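Last updated: Mon 22 November

Usholm covers its tables, admits it likes them white

TULTERTON – Usholm today announced that its demonstration tables will be covered in plain white paper. The announcement took 30 minutes to draft. The paper took less.
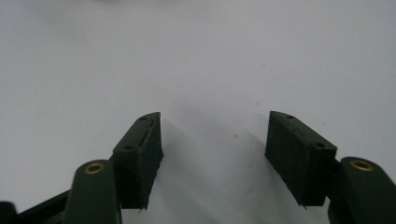
By Natalie Goodall

The firm says a bare white surface gives the eye a rest and the crumbs nowhere to hide. On it goes Silent, a cream cabinet with rounded edges and red knobs, which Usholm has been calling "nearly ready" since April.

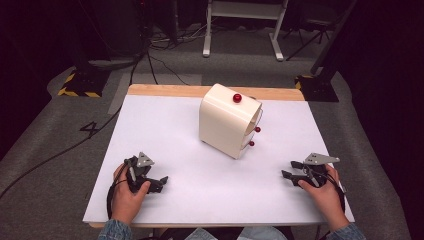

Natalie Goodall

Silent has an open front and a curved inside. Asked what one keeps in it, the firm said "small things" and changed the subject to paper, which comes in rolls of 70 feet.
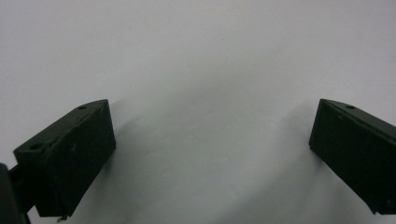
Trevor Ashworth wondered whether a cabinet without a door was a cabinet or a shelf with ambitions, and was told the matter is under review.

Related
Usholm Picks a Cream
Mwaipopo Opens Second Showroom

Comments (3)
Colin Pearce: Does it come in green?
Ha-rang Choo: I'd take the paper.
Relu Coman: Still waiting since April.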